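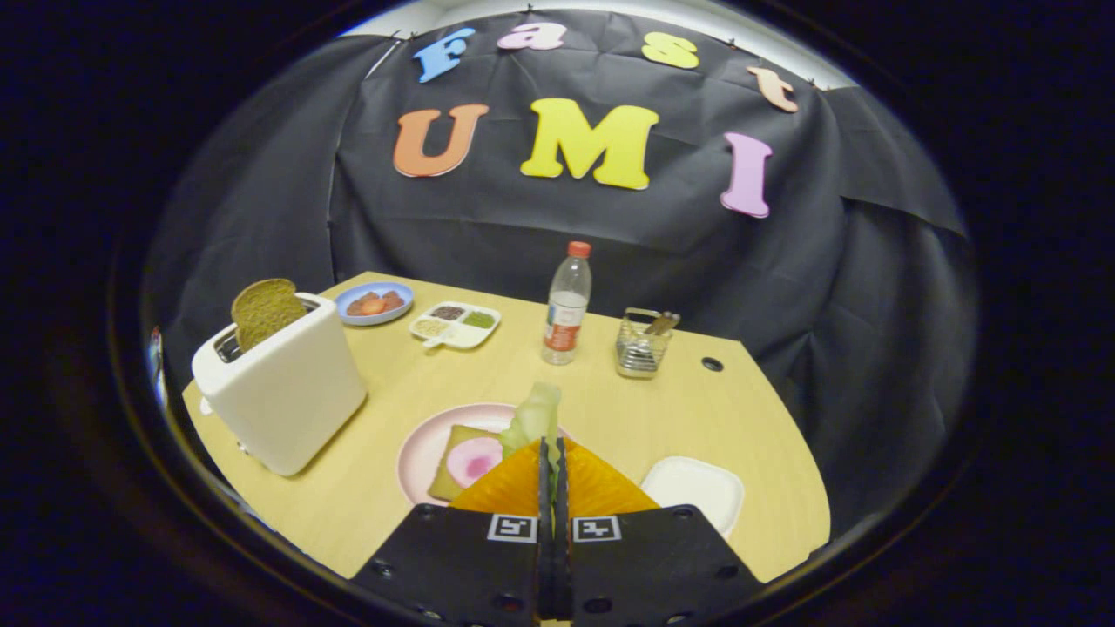
Last modified: Wednesday, 9:24 am | Ticket 123 | Status: monitoring

Category: Cells & Grippers > Handheld units > Tracking and width

Reported: On the breakfast table setup, gripper width readings from the Mirnard handheld jump when the fingers are nearly closed. Mostly fine when wide open. Replays of the affected runs show the jaw snapping shut over the bread and then popping back open. Happens on handheld unit 2 only.

First look

Pulled up a frame from the start of a run, fingers together in front of the pink plate. Both finger markers are in view, side by side just under the top edge of each finger, so I crossed "marker out of view" off the list right away. The toast plate is partly behind the orange-yellow fingertips at this angle, but the width reading only cares about the tags.

Ran the tag detector over the whole session anyway. The left tag dropped out in 63 frames, the right one in none. One side only! I love it when a fault picks a side.

Tried, no change

- Swapped the SD card.
- Wiped the lens with a clean cloth.
- Reloaded the lens calibration from August. Same dropouts on the same frames when I reprocessed.
- Turned off the overhead strip nearest the table. Slightly worse, if anything.

Found it

Took the left finger off on the bench. The tag was glued fine at the top but the lower corner had lifted, and when the fingers press together the finger flexes just enough to tilt that corner. You can feel it with a fingernail before you can see it. The screws on that side were also looser than I like – a quarter turn on two of them.

Fix

1. Peeled the old tag and cleaned off the glue with alcohol.
2. Printed a new one on the matte stock from Virell. The glossy sheets are in the same drawer, please don't use those, they glare.
3. Stuck it down flat and left it under a weight through lunch.
4. Refit the finger, snugged the screws evenly, checked that both fingers meet straight along the slot.
5. Redid the width calibration: full open, full closed, 9 cycles, slow.

Result

24 test grasps on the bread and the plates. Zero dropouts on either tag, and the width curve is beautifully smooth, all the way down to closed. Really pleased with this one.

Still open

Old runs from unit 2 need to be reprocessed or flagged. I'd try filling the short gaps first – most are only a frame or two long. Unit 1 has tags from the same glossy batch, so I'll check its corners before the Jandolport table goes up. Leaving this in monitoring until then.

Recent tickets in this category
Fingertip tearing at the base, handheld unit 1
Width reads negative after finger swap
Jandolport table: map fails near plain backdrop
Matte tag stock, where to reorder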